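Grosbridge Automation Board > Service and Food Handling > Standards and Practice

Thread: Cell rules for two-arm snack tray packing, draft for comment

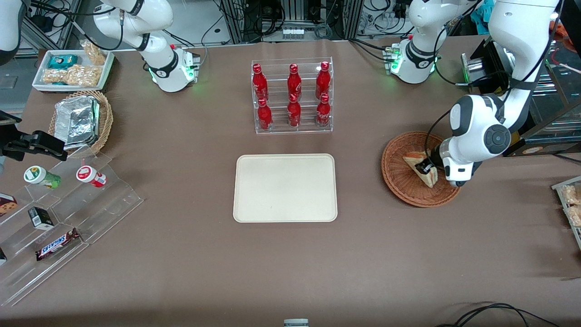
Reply 1
sestby_cell, 3 Mar 2018

Draft rules for our tray cell. Left arm is on a sandwich wedge from the wicker basket, right arm parked clear. Please pick holes in these.

1. One arm over the tray at a time. The other holds at its park pose with the gripper outside the shared zone.
2. Unwrapped food is picked by the left arm only. Bottles, bars and bags go to the right.
3. Grip force limit for bread is stored with the item, never with the arm.
4. Transit speed with food in the gripper: 400 mm/s maximum.
5. Finger pads wiped down at every tray changeover and swapped every 18 trays.
6. Any drop onto the table surface is waste. No regrasp.

Reply 2
padforce

Rule 3 is right. We had force set per arm and someone swapped the left and right programs after a controller restore. Bread came out flat for most of a shift.

Rule 4 needs a second number. Speed alone says little about whether a wedge stays in the fingers. Put an acceleration limit next to it.

Reply 3
kolm_r

I disagree with rule 1 as written. With proper zone interlocks two arms can share a tray area safely. You are giving up cycle time to avoid doing the zone work.

Also, wicker. Woven baskets can't be washed down to any level I would sign off on for unwrapped food. Use a smooth dish or a liner you throw away.

Reply 4
sestby_cell

Zones are configured. The rule covers the hours when someone is editing poses, and that is most of our hours at present. I could limit it to teach mode and first runs.

Liner is fair. Added as 2a: food-contact liner in every basket that holds unwrapped items, changed with the pads.

Reply 5
tln408

The rim of a basket is a bigger problem than the weave for us. Low rim, fingers come down at an angle, and a small pose error puts a fingertip into the edge. We require 2 cm of clearance at the rim on the approach path and a vertical retreat before any lateral move. Suggest you write that in.

Cables too. I see a loop hanging from the big joint toward the gripper. We tie ours back along the link and check it at full reach in every pose before release.

Reply 6
padforce

Seconding the cable check. Rellance has a short sheet on dress packs that covers slack at the wrist — worth reading before you tie anything down. Too tight is as bad as too loose.

Reply 7
kolm_r

Teach mode and first runs is acceptable. I still say rule 6 is too strict for sealed goods. A wrapped bar on a clean table is not waste.

Reply 8
sestby_cell

Then 6 splits. Unwrapped: waste. Sealed: operator inspects the wrapper and returns it to stock by hand. The arm still does not regrasp.

Rim clearance goes in as rule 7, cable check as rule 8. Acceleration figure to follow once I have run the bread tests.

Reply 9
tln408

Log the pad swaps as well. Ours were on a sheet of paper until December and half the entries were missing.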